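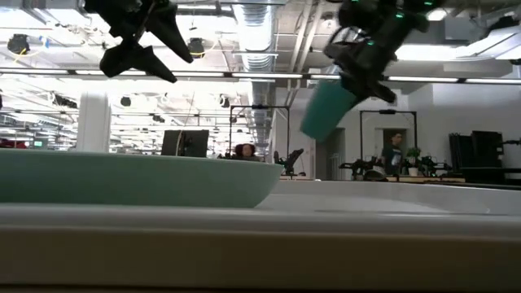
Thursday, November 11, 2021

I stopped buying lunch in April. I'd been adding up my bank statements for a different reason and saw what I was paying the sandwich place across from work. The total for one month was $132, and I didn't even like the sandwiches much.

Since then I've cooked on Sunday afternoons and eaten the results at my desk until Friday. I've been meaning to write down how I do it. My sister asked me for the details and I kept giving her a different answer.

The base is a pot of beans or lentils. I use dried ones. They soak overnight on Saturday if I remember, and if I don't, I make lentils. I cook them with an onion cut in half, a bay leaf and more salt than I used to think was right. Tiziana Leone, who sits two desks over, told me to salt the water at the start. I'd always read that this makes the skins tough. I tried it her way and the skins were fine.

Then a grain. Rice goes hard in the fridge by Wednesday, so I've moved to barley. It takes longer, but it stays chewy and you can eat it cold. Farro works too. The Nordin market near me only has it once in a while and the price jumps around.

Vegetables go in the oven at whatever the beans leave me time for. Carrots, squash, a tray of cabbage cut in wedges. Cabbage is the one I'd push on people. It costs next to nothing and the edges go brown and sweet.
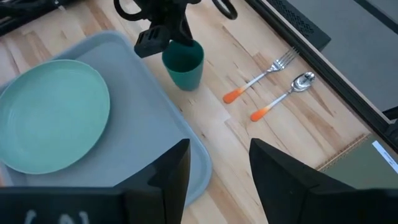
Mint plate on the big tray.

I don't mix anything until the morning I eat it. For the first few weeks I packed five full boxes on Sunday night, and by Thursday they all tasted like the same wet thing. Now the beans, barley and vegetables each get their own container, and I put a box together while the coffee is brewing. It takes 2 minutes, maybe a bit more if I have to hunt for a lid.

Dressing is kept separate. Mine is oil, vinegar, mustard, a spoon of the bean liquid and a crushed garlic clove. I make a jar and it lasts the week. On bad weeks I buy the Findier one in the glass bottle - it's too sweet, but it does the job on lentils.

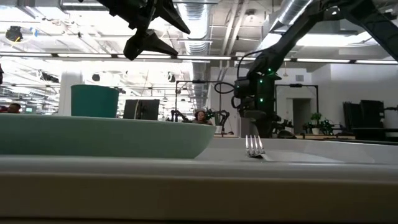

The other thing that helped was giving up on variety inside the week. I eat the same lunch Monday to Friday and change it the next Sunday. Ubaldo Testa at work thinks this is grim. He brings leftovers from whatever they had for dinner, and I'll admit his lunch usually smells better than mine. But he also goes out twice a week when there aren't any leftovers, and I know what that costs.

My groceries for the five lunches come to $36 in a month if I stick to beans, and closer to $60 if I add cheese or eggs. I usually add the eggs.

Things I've tried that didn't work: potatoes (grainy after a night in the fridge), pasta salad (fine on Monday, glue by Wednesday), and freezing roasted squash. Soup freezes well, but the microwave on our floor takes forever and there's a line at noon.

Next week is white beans with cabbage again. I still have half a bag of barley to get through before I buy anything else.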